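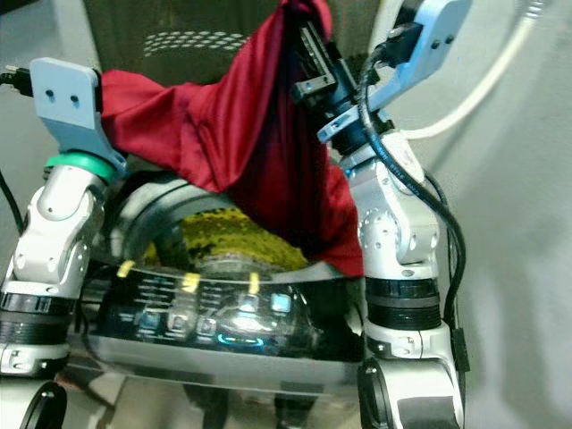
What happens to a worker's job when part of it is given to a machine?

In most workplaces the job is divided again. Some tasks pass to the machine, some stay with the worker, and a third group of tasks appears that did not exist before: setting up, checking, clearing stoppages, and deciding when the machine should be switched off.

Chapter 4
Sharing the Work

The linen service at Drivmont employed 530 people when its managers began to plan for robot arms in the folding and wiping rooms. Handling cloth had always been treated as simple work, and it was paid accordingly. Cloth changes shape each time it is lifted, however, and the planners found that they had no written account of how experienced staff dealt with it. Isabelle Cormier, then a shift supervisor, was asked to prepare one. Her notes, completed in June, are reprinted in Section 3.

This chapter considers how such knowledge is recorded, who is credited for it, and how pay grades are revised once duties change. It also examines the training agreement later reached at Dotholm, where employees were given paid hours to learn the new equipment before any post was altered.

Key terms: task, job, retraining, job grade, handover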